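Felden Plaid Wipe-Clean Cloth, by the metre

Home > Fabrics > Oilcloths and wipe-cleans > Felden Plaid

We first stocked Felden Plaid one November, meaning to keep it only until the spring, and it has been on the shelf ever since because people would keep coming back for another length! It is a cheerful, soft-coloured check on a white ground, printed on pure cotton and then given a matt coating on the face, so it wipes down like an oilcloth but doesn't have that hard shine some of us remember from our grandmothers' kitchens.

It comes off a roll 140 cm wide, which covers most family tables with a decent drop on either side. We sell it in whole and half metres and always cut in one continuous piece, so if you order four metres you'll get four metres (folded if it's short, rolled on a tube if it's long).

Customers use it for all sorts. Tablecloths, of course, but also peg bags, lunch bags, shelf liners, the curtain under a utility room sink, and a surprising number of caravan cushions. A check like this one is very kind to a beginner, as you can follow the lines with your scissors and never need to draw one. If you'd like something more lively, try cutting it on the bias so that the squares turn into diamonds. You will need a little extra cloth for that, so do allow for it when you order.

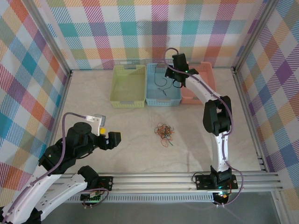
Plaid hung straight at the back and turned to diamonds at the sides.

Choosing what to put with it

People often write to ask which plain colours go with a plaid, and our answer is nearly always to pick one of the quieter shades in the check and repeat it somewhere else in the room. Greens and blues are the easiest. A bit of storage will do it, or a row of mugs, or a painted chair. We'd go gently with the brighter shades, which can take over a small kitchen before you know it.

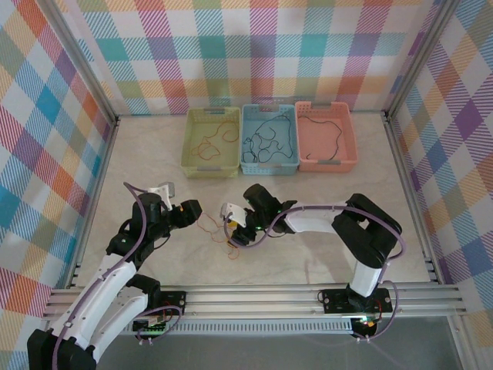 Light green and pale blue baskets against the pastel checks.

If you're edging the cloth, our Maddocks cotton bias binding comes in 10 plain shades, and we're always glad to post a few snippets so you can hold them against the fabric in your own daylight.

Looking after it

Wipe with a damp cloth and a drop of washing-up liquid. Tea, jam and felt pen will usually come away if you catch them early, but turmeric is a menace and we make no promises. Please don't tumble dry it, and don't iron the coated side. For creases from the post, lay it face down on a towel and run a cool iron over the back, or just leave it on the table overnight and let it relax by itself.

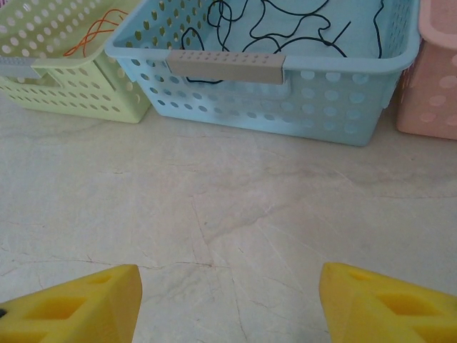 Light green and light blue, with a touch of orange.

Sewing notes

Use clips in place of pins, as pin holes stay put in a coated cloth. A longer stitch helps, and so does a non-stick foot if you have one.

Details

Width: 140 cm
Weight: 200 gsm
Face: matt, wipe-clean
Minimum order: half a metre
Sample: one free swatch per household
Dispatch: within 2 working days
Returns: uncut lengths cannot be exchanged once sewn or trimmed

You may also like

Grirnano Stripe Wipe-Clean Cloth
Maddocks Cotton Bias Binding
Wenance Fabric Clips, tin of assorted sizes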